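Hand-me-downs thread. My sister had twins, I had a closet full of outgrown stuff, we did this all wrong for a year. What I'd do now 1/ 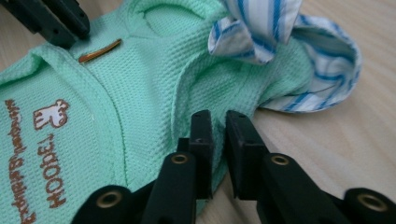
Do you have to wash everything again before passing it on?
Only what's been in storage more than a season. Musty gets into knits fast. The rest I just shake out.

2/ Sort by size you can SEE, not by the tag. Tags lie. I had 11 tops marked the same size and they fit three different ages. Lay one on top of another, done.

3/ Mailing is where I lost money. First box to Ornbridge cost more than the clothes were worth. Second one I waited for Corina to drive up, free, took a month, no one died

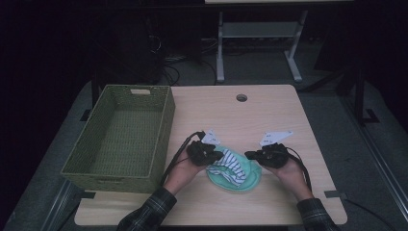

4/ Stains. Be strict. If you wouldn't put it on your own kid for daycare it's a rag now, cut it up. Folded stripes on a teal-green plate like that, fine, looks great – but stripes hide a lot so unfold and check both sides in daylight. I missed a yogurt one last Thursday.

5/ Ask before you send. Text a list, let them cross stuff off. My sister wanted zero pajamas and I'd packed almost 60 things, half of them pajamas 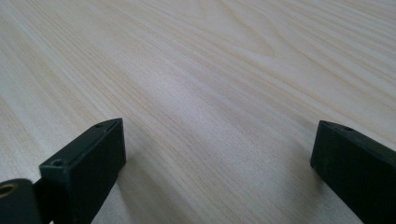 and she was too polite to say so. They went into her hall closet and then came back to me in December, same bag, still tied. So ask. Ask twice realy.

6/ Shoes no. Just no. Rain boots maybe.

7/ Keep one thing per kid. One. I kept a whole bin and can't tell you whats in it.

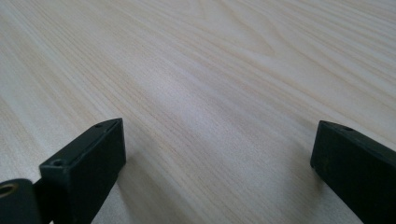 8/ Where the leftovers go: church sale first, then the shelter on Camenzind, they take coats year round. Call ahead, they close at 4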